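旧イデル紡績工場(アルクド棟)施設公開 見学報告
換気・排熱回収・雨水利用の改修を中心に

見学の経緯

クディッツの旧イデル紡績工場は、操業停止後に長く倉庫として使われ、その後の改修でアルクド棟という名称の共同利用施設になった。小規模な工房、試作室、事務室が同じ屋根の下に入っている。火曜日の施設公開では設備系統の見学枠が設けられ、機械室、屋根裏、2階の各区画、地下の貯留槽を順に回った。案内は改修時から設備を担当しているエルナン・エナオ氏である。

筆者の関心は既存躯体に機械換気を後から入れる際の経路の取り方にあり、本稿の記述もその範囲に偏っている。意匠や賃貸条件については説明があったが、ここでは扱わない。見学枠は90分で、地下の時間がやや不足した。

建物の概要

延床面積は3576平方メートル。煉瓦の外壁に鋳鉄柱と木梁を組み合わせた紡績工場の典型的な構成で、屋根は北向き採光の鋸屋根である。地上2階、一部地下。紡績工場であった時代には糸切れを防ぐために室内を高湿度に保つ必要があり、床下から加湿空気を送る煉瓦造の風道が建物の長手方向に通っていた。改修設計ではこの風道の再利用が最初の検討事項になったという。

柱間隔は織機や精紡機の配列で決まっているため、現在の区画割とは一致しない。区画の間仕切は柱芯から外れた位置に立っており、梁との取り合い部分には隙間を埋める柔らかい充填材が使われている。木梁は季節によって寸法が変わるので、間仕切の上端を固定していない。遮音の点では不利だが、固定した試験区画で仕上げ面に割れが出たため、全体を可動の納まりに統一したとの説明であった。

床は1階がコンクリートの打ち直し、2階が既存の厚板の上に吸音層と合板を重ねたものである。2階の床荷重には上限が設けられ、重量のある工作機械は1階に限られる。入居者が変わるたびに機器リストを提出させ、設備側で荷重と発熱量を照合している。

換気方式

給気は北側の機械室に置かれた空調機から行う。熱交換器はポリカルピオ製の回転型で、排気側から顕熱と潜熱の両方を回収する。系統は8つに分かれ、それぞれに電動の風量調整ダンパーがある。分割の単位は方位と用途で、事務室と工房を同じ系統に載せないことが原則になっている。

旧風道は一部区間のみ給気の主経路として使っている。全区間の再利用が見送られた理由は三点挙げられた。第一に、内面の煉瓦から粉塵が出る。第二に、風道が途中で排水管と交差しており、気密を確保できない区間がある。第三に、内部の清掃に人が入る必要があるが、断面が場所によって狭く、安全な作業ができない。使用区間では内面を薬剤で固めた上に金属ダクトを挿入しているので、厳密に言えば風道は空気の経路というよりダクトの収納空間である。点検口の蓋は旧来の鋳鉄製のものを補修して使っていた。

風量の制御は二酸化炭素濃度と在室検知の併用による。濃度だけで制御した運用初期には、人数の少ない工房で風量が絞られすぎ、接着剤の臭気が残るという苦情が続いた。そこで工房系統には在室中の最低風量を設定し、局所排気を使う区画では排気量に連動して給気を増やすようにした。局所排気の起動信号は各区画の接点から機械室まで有線で引かれている。無線は保守の都合で採用していない。

音については、ダクト騒音よりも隣室への漏れが課題であった。天井裏を通る分岐ダクトが隣り合う区画をつないでしまい、会話が伝わる。対策として分岐ごとに消音部を入れ、さらに吹出口の位置を間仕切から離している。天井の低い区画では消音部の長さが取れず、内張り付きの曲がりを重ねることで代えた箇所もあった。曲がりを増やせば圧力損失が増えるため、この区画の系統は送風機の設定が他より高い。エナオ氏は改修のうちで最も不満の残る箇所だと述べていた。

2階区画の環境

2階は北向き採光の恩恵を最も受ける階である。鋸屋根の高窓から入る光は拡散光が中心で、晴天時の昼間は通路の照明を落としても支障がない。高窓の硝子は複層に替えられたが、枠の鉄材は残してあるため、枠の部分が熱橋になる。冬季の結露水は枠の下端に付けた樋で受け、屋根裏の排水管に流す。樋の勾配は目視ではほとんど分からない程度で、清掃を怠ると溜まるとのことであった。
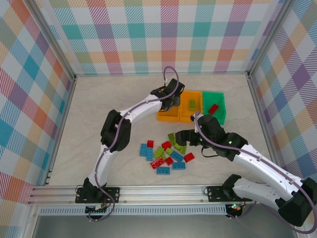
2階の一区画。格子柄の面で囲まれた作業台。

区画内の照明は入居者の負担で、方式は統一されていない。施設側が指定しているのは電源の容量と、天井面の取付レールの位置だけである。このため通路から見ると区画ごとに光の色が異なる。見学者の中から統一の要否について質問が出たが、作業内容によって必要な照度も色温度も違うため、今後も指定する予定はないという回答であった。

温度の管理は区画ごとの端末で行う。端末で変えられるのは設定値の上下のごく狭い幅に限られ、風量は変更できない。入居者が風量を操作できる方式も比較されたが、同じ系統の他区画に影響が及ぶため採られなかった。端末には設定値だけを表示し、実測値は表示しない。実測値を出すと、センサーの設置位置による差を故障と受け取る問い合わせが増えるというのが理由である。技術的には首肯しがたい判断であるが、運用上の事情は理解できる。

電源は床面の配線溝から立ち上げる。溝は厚板の継ぎ目に合わせて通してあり、蓋は工具なしで外せる。溝の中では動力線と信号線を仕切板で分けていた。区画の端まで溝が届かない場所では、壁際に露出の配線路を回している。露出部の高さは清掃機が当たらない寸法に揃えてあり、見た目の整理という点でも効果がある。
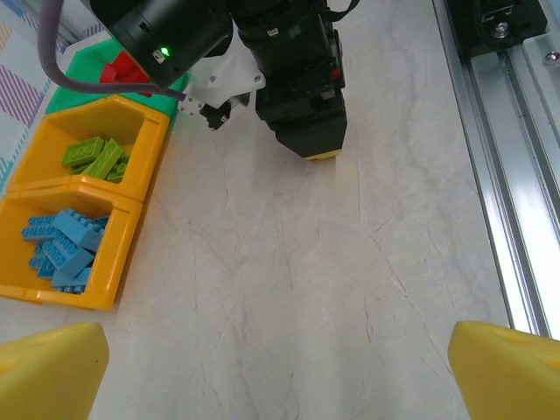 夏季の負荷については、日射よりも内部発熱の影響が大きい。北向きの高窓は直達日射をほとんど入れず、外壁の煉瓦は厚いので、外気温の変動は室内に遅れて現れる。一方で機器の発熱は時間帯によって急に変わるため、系統ごとの応答の速さが問われる。現在の制御では給気温度の変更に時間がかかり、午後の早い時間に一部の区画で設定値を超えることがある。対策として、午前中に躯体を冷やしておく運転を試しているという。煉瓦と床の熱容量を利用する考え方で、改修時の設計には含まれていなかった運用である。効果の評価はまだ公表できる段階にないとして、数値の提示はなかった。

夜間換気は行っていない。高窓の一部は開閉可能だが、開閉機構が手動であること、また隣接する河川からの虫の侵入があることから、夜間は閉じたままである。電動化の見積りは取ったものの、旧来の鉄枠に駆動部を付けるための補強が高額で、次の改修周期まで保留された。

排熱の利用

回転型熱交換器で回収しきれない排熱の一部は、給湯の予熱に回される。対象は地下の更衣室と1階の共用流しで、需要は小さい。圧縮空気の供給設備からも排熱を取っており、量としてはこちらの方が安定している。圧縮機は機械室の隣に集約され、各区画へは環状の配管で供給する。環状にしたのは末端の圧力低下を抑えるためで、途中の弁を閉じれば一部の区間だけを切り離して保守できる。

圧縮機室の壁には鉱物繊維の吸音材が張られ、穴あき鋼板で押さえてあった。入口の扉は気密のものに替えられているが、敷居の下に配管を通した跡が残り、そこから低い音が漏れる。扉の前に立つと分かる。施工後に指摘があり、詰め物をしたが十分でないという。こうした細部は図面では把握できず、現地を見る意味はこの種の確認にある。

雨水の貯留と利用

鋸屋根の谷樋は雨水の集水に都合がよい反面、落葉と砂の堆積が避けられない。谷の一本ごとに点検用の歩廊があり、樋の下流端には二段の沈砂桝が設けてある。集めた雨水は外壁沿いの竪管を下り、地下の貯留槽に入る。貯留槽は紡績工場時代の加湿用水槽を転用したもので、煉瓦の内面に防水層を施している。

用途は便所の洗浄と外構の散水である。加湿への利用も検討されたが、水質管理の負担が大きく見送られた。飲用系統との誤接続を防ぐため、雨水の配管は全長にわたって色を変え、弁の形状も飲用系統と互換性のないものにしている。色だけに頼ると、補修時に手元の部材で済ませてしまう恐れがあるという説明で、これは妥当な考え方であろう。

槽の水位は圧力式の検出器で監視する。大雨が予想される場合には事前に放流して空き容量をつくる運用があるが、放流の判断は担当者が手動で行っている。自動化しない理由を尋ねたところ、放流先の河川の水位が高い場合には放流管の逆止弁が開かず、ポンプの空転につながった事例があるとのことであった。放流管の位置が低いことに起因するため、配管の付け替えがなければ解消しない。

地下の見学では槽の点検口を開けて内部を見せてもらった。防水層の継ぎ目に補修の跡がある。地下水位の変動で外側から水圧がかかり、膨れが生じた部分を切開して貼り直したものという。外壁側の防水は手が付けられておらず、内側からの処置だけでどの程度持つかは今後の観察を要する。

保守体制と記録

点検記録は紙の台帳と電子台帳を併用している。紙を残しているのは、地下と屋根裏で通信が不安定なためである。台帳の項目は機器単位でなく経路単位に組まれており、例えば給気の一系統について、空調機から吹出口までを順に追って記入する。後から入った担当者が建物を覚えるのに適しているとのことで、この書式の写しを一部もらった。

部品の在庫は、調達に時間のかかるもの、すなわち熱交換器の駆動ベルト、ダンパーの電動部、沈砂桝の金網に絞っている。金網は既製寸法に合わないため、1階の工房に入居する業者が製作している。

質疑から

見学者との質疑で記録しておくべきものを挙げる。

歴史的建造物としての制約について。外観と鋳鉄柱、旧風道の点検口は現状変更に許可が要る。屋根裏の設備は外から見えない範囲であれば届出で足りるが、排気口の形状は協議の対象となり、煉瓦の控え壁の陰に寄せることで合意した。その結果、給気口との距離が設計当初の案より短くなり、風向によっては排気を再び吸い込む可能性がある。現在は給気側で濃度を常時測定している。

火災時の扱いについて。各系統のダンパーは火災信号で閉じる。旧風道を通る区間では、ダクトと煉瓦の間の空隙も煙の経路になりうるため、防火区画の位置で空隙を充填している。充填部は目視点検ができないので、点検口から小型の鏡を入れて確認する。

改修を今やり直すとすれば何を変えるかという質問に対し、エナオ氏は圧縮機室の配管貫通部と、前述の消音部の二点を挙げた。いずれも天井高と敷居の取り合いという既存躯体の寸法に関わる部分であり、実測を先行させる期間を長く取るべきだったという。

筆者の側では、旧風道の使用区間と不使用区間の境界部の納まりを図面で確認したいと考えている。現地では境界の手前までしか入れなかった。図面の閲覧は事務室への申請で可能とのことで、次回の訪問時に地下貯留槽の放流管と併せて確認する予定である。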